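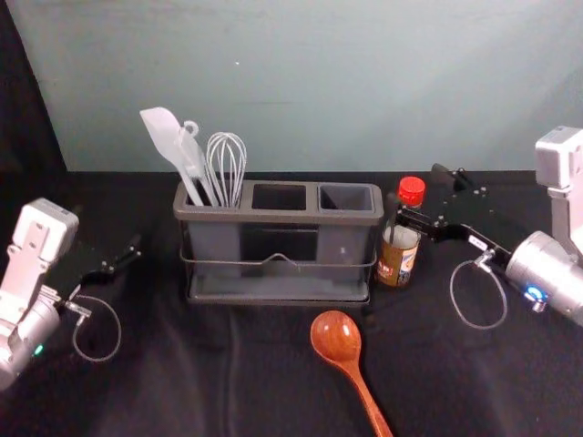

Dorian Lacroix remarks that the Garia rack must be rinsed before the first use, and we have added his advice to step 2.

4.2 Assembling the Garia countertop rack

1. Remove all paper and film from the parts.
2. Rinse each part with warm water and dry it with a soft cloth.
3. Put the drip tray on a flat surface. Keep 200 mm of free space from the stove.
4. Lower the rack onto the tray until it stops.

Note: The tray holds 33 ml of water. Please empty it every evening.

CAUTION: Do not put knives in the rack with the blade up.

For a replacement tray, please write to Lavoie and give part number 3725. Cleaning is explained in section 4.3.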